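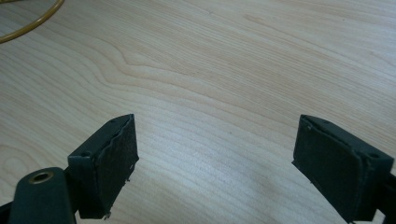

Caring for Light Wood Tabletops and Soft Hats

Home | Household Advice | Laundry | Furniture | Storage | Contact

Last updated: Jun 1, 2021

Murnham Household Advice Service issues this guidance to residents who use one table for several jobs: sorting clothing, brushing hats, mending and general paperwork. It was prepared by Nadiia Kravchuk and replaces the sheet issued in February.

1. The surface

Pale wood shows marks sooner than dark wood. Wipe the tabletop with a soft cloth that has been wrung out well, and follow the direction of the grain. Where the grain swirls or bends, as it often does in one part of a board, follow the straighter lines nearby and finish with a dry cloth. Rubbing in circles leaves dull rings that show up under a window or a desk lamp.

A few points on routine care:

- Dust before wiping. Grit dragged under a damp cloth will scratch a glossy finish.
- Do not spray cleaner directly onto the wood. Apply it to the cloth.
- Lift objects when moving them, including light ones.
- Test any polish on the underside of the table and leave it for 30 minutes before using it elsewhere.

If the finish is unknown, plain water on a well-wrung cloth is the safest choice. Residents with tables from the Istholm range should note that the maker's leaflet takes priority over this page.

2. Cables on the table

Colored cables may leave a faint stain on pale wood when they stay in one position for months, particularly in direct sun. Move them when the table is dusted. Cables that must cross the table should run along the back or pass through a grommet hole if the table has one. Clean the rim of the grommet with a dry cotton swab, as crumbs and lint gather there.

Clips and clamps at the table edge should be loosened and checked at each thorough cleaning. Place a scrap of felt between the metal and the wood. A clip that has been tightened too far will leave a dent, and dents in softer woods seldom come out fully.

3. Brushing and resting a soft hat

Cloth bucket hats lose their shape mostly through poor storage. A hat set down on its brim will flatten or bend wherever the weight falls. When the hat is to be worked on or left for a short time, turn it over and rest it on its crown with the brim free.

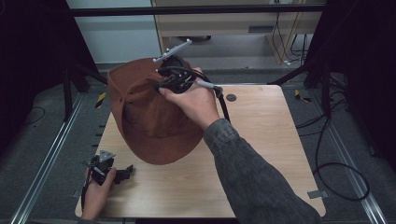
A bucket hat resting upside down, with the brim curling up around the edges.

Before cleaning, make sure that the table is dry and free of polish. Then proceed as follows:

Step 1. Shake the hat outdoors and empty any sand or dust from the seams.

Step 2. Brush the outside with a soft clothes brush, working from the top of the crown toward the brim. Use short strokes in one direction.

Step 3. Turn the hat over. Hold the brim with one hand and brush the inside with the other. The band collects the most dirt and may need a cloth dampened with mild soap and water.

Step 4. Check the care label before any washing. Deep reds, rusts and browns may release dye in the first few washes. Wash them alone, in cool water, and do not soak them.

Step 5. Press out the water with a towel. Do not wring. Shape the brim by hand and fill the crown with a small clean towel until dry.

A damp dyed hat should never be left on bare wood. Put a white towel underneath – a printed one may pass its own color to the hat – and change the towel once it feels wet. Keep the hat away from radiators.

4. Storing hats

Soft hats may be stacked one inside another if all are completely dry. Two to a stack is sufficient, as a taller pile presses the lower brims out of shape. Kuzmenko hat boxes, available at the front desk, will hold one stack each. Open shelves are acceptable in rooms with little dust. Hooks are suitable only for hats with a sewn loop.

5. Floors near the table

Low carpet beneath a work table should be vacuumed after brushing, as lint settles quickly and is difficult to lift once trodden in. Gather loose cable before vacuuming and coil it in wide loops. Tight coils damage the cable and tend to spring open underfoot.

Residents who are uncertain about a stain or a finish may bring a small item to the advice desk. Furniture cannot be accepted. For large pieces, please send a clear written note of the type of wood, the age of the mark and any product already used on it.

Contact: Murnham Household Advice Service, Room 91, 509 Boltitz Road | Copyright 2021 | Back to top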